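March, nearly midnight

Finished book 2 of the Stakberg saga. It has 1,384 reviews and I agree with the cross ones. The hero spends eighty pages in a bog – I counted, bitterly. 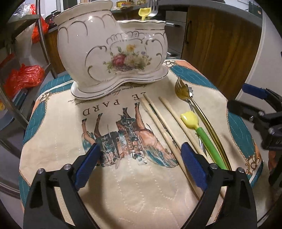
The horses on the placemat, upside down.

Read the last chapter over cold toast. Devadiga dies, comes back, then dies again with a speech. I'd have cried if I hadn't been so hungry. 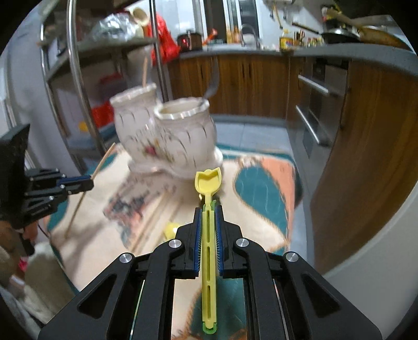

Yellow scoop, double vase behind.

Book three is on order from Binico. More bog, I expect.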